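Does air drying make T-shirts last longer?
Group report, Intro to Textiles
Shahla Safavi, Hậu Cao, Rhun Mathias

Why we picked it
Everybody in the dorm complains about shirts going thin and short. Hậu's were the worst, so we started there.

What we did
12 cotton shirts, half tumble dried, half hung on a rack in the hall. Same detergent (Lunde, unscented), same washer, warm cycle. 14 washes each over March and April. Dryer set to 60 minutes, medium. Length measured collar to hem after every wash, plus lint weighed from the dryer trap – kitchen scale, so not great for small amounts.

Results
Dryer shirts shrank more. Most of it happend in the first 3 washes, then it leveled off. Rack shirts hardly changed in length but felt stiffer, and two got a stretched hem from the clips. Lint went down over time, which we did not expect. Color fading looked the same in both groups. 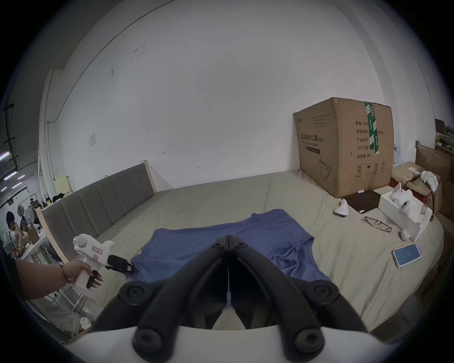 Fig. 1. Blue T-shirt laid out on the bed.

Problems
Measuring was the weak part. Wrinkles change the number, and Rhun and Shahla pulled the fabric differently. Should of had one person do all of it. Also the rack got moved near the heater for a while.

Next time
More shirts, one brand only. Test a cold wash too. Jae-hoon Ko lent us the scale – thanks.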